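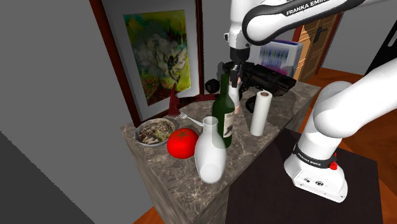
Visiting the Clerdale Robotics Open Day: Frequently Asked Questions

The answers given on this page apply to the open day held each April at the Clerdale site. Visitors with a question that is not covered should write to the Visits Office using the form at the foot of the page.

What will I be able to see?

The main demonstration is Stilo, our programme on the handling of everyday objects. A Franka arm works in simulation at a counter crowded with unlike things, among them a tomato, a wine bottle, a glass vase, a fork and a roll of paper. The session is shown on the large screen in the Huaranga Room, and a member of staff explains what the arm is being asked to do at each stage.

Is the arm on the screen a real one?

No. The Stilo demonstration is computer-generated throughout, including the counter and everything on it. Visitors who wish to see physical equipment may join the workshop tour, which leaves from the main entrance at 11 am and again at 2 pm. The tour must be booked separately.

Why are the objects so varied?

A counter laid out with matching boxes would tell our staff very little. Glass, fruit, metal and paper differ in shape and in the way they may safely be held, and a tall bottle can stand in the way of whatever is behind it. The objects are drawn from a library of 440 models, and the selection is changed between sessions. Some of the combinations are not ones that a household would keep together.

Does the arm always succeed?

It does not, and visitors should expect to see failed attempts. Sessions are not edited or rehearsed. Where an attempt fails, the presenter may replay it at a slower speed and invite questions before going on.

What views are shown?

Two views are normally offered. The wider one takes in the arm and the counter, and is the easier to follow from the back of the room. The closer one looks down past the gripper to the surface, so that the fingers can be seen in relation to the objects near them.

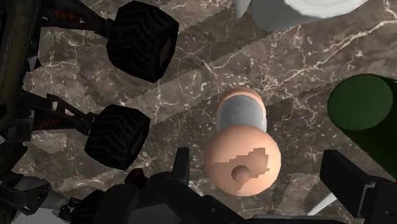 The presenter changes between the two views during the session and will return to either on request. Visitors who find rapid changes of picture uncomfortable are advised to tell a member of staff on arrival — the wider view can then be kept on the side screen throughout.

How long does a session last?

Each session lasts 52 minutes, including time for questions. Doors close once the session has begun, and latecomers will be offered a place at the next one if space allows.

Do I need to book?

Yes. The Huaranga Room seats 70, and places are given in the order in which requests are received. Admission is free. Please cancel any place you no longer need, as there is usually a waiting list.

May children attend?

Children aged 7 and over are welcome at the Stilo demonstration when accompanied by an adult. The workshop tour is open to those aged 14 and over. Schools wishing to bring a group should apply to the Visits Office before making travel arrangements.

May I operate the arm myself?

Visitors may try the Rondus practice station, which stands outside the Huaranga Room. It uses a hand controller and a simplified version of the same software. Turns are limited to five minutes when others are waiting.

Is the building accessible?

The Huaranga Room and the practice station are on the ground floor and have step-free access. A hearing loop is fitted. Part of the workshop tour is reached by a short flight of stairs — please let us know in advance if you would need the alternative route.

May I take photographs?

Photography for personal use is permitted in the Huaranga Room and at the practice station. It is not permitted on the workshop tour. Requests from the press should be sent to the Visits Office before the day.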